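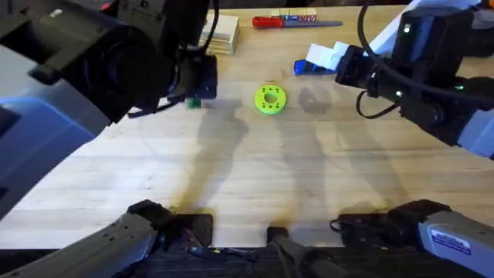
Two robot arms at a light wooden tabletop.

Replacement laptop chargers: your questions

By Donal Rafferty
Friday, November 15, 2019

Print this page | E-mail to a friend

My laptop charger died. Do I have to buy the one from the manufacturer?

No, although the manufacturer would love you to think so. You need the right voltage, enough watts and a plug that fits. The logo is optional and seems to be the most expensive component.

What does "enough watts" mean?

Look at the tiny grey print on the old brick. If it says 65 watts, buy 65 or more. A bigger charger won't force extra power into the laptop. A smaller one may charge it very slowly, or sulk and do nothing.

And the voltage?

Match it. If the label says 19.5 V, that's what you want, and the man at the market stall who says "near enough" won't be around on Monday.

Mine has a USB-C port. Doesn't everything just work now?

That was the brochure. Some USB-C ports only carry data, and some laptops are fussy about which chargers they'll talk to. Check the manual for the words "Power Delivery". The cable has to be up to the job as well — the one that came with your phone may not be.

Is a $10 charger from an online auction all right?

I bought one once. It hummed. On a machine that cost me $800 I decided I could stretch to something with a proper safety mark, and got a Vema from Sfakianakis in Kiltport. It has been silent ever since, as chargers should be.

Can I leave it plugged in all day?

Yes. Modern laptops stop charging when they're full. If yours has a setting to hold the battery at 80 per cent and it lives on a desk, turn that on. Don't leave the brick under a doona, where it has nowhere to send the heat.

The cable is frayed near the plug. Will tape do?

Tape will hide it. Bin the cable, or better, take it to an e-waste drop-off. Next time, don't wind it tightly around the brick, however tidy it looks.

How long a cable should I get?

2 metres covers most lounge rooms. Measure before you order, and allow for the dog.

Comments

kezza_b: Bought a Mivis on the strength of the box. Plug didn't fit. Nice box.

Old Tom: My laptop pops up a "charger not recognised" message with anything but the original. Still charges, just complains about it every morning.

Donal Rafferty: Tom, have a look in the BIOS. On some models you can switch that warning off.

priya m: What about chargers that do the phone and the laptop at once? Could you cover those in December?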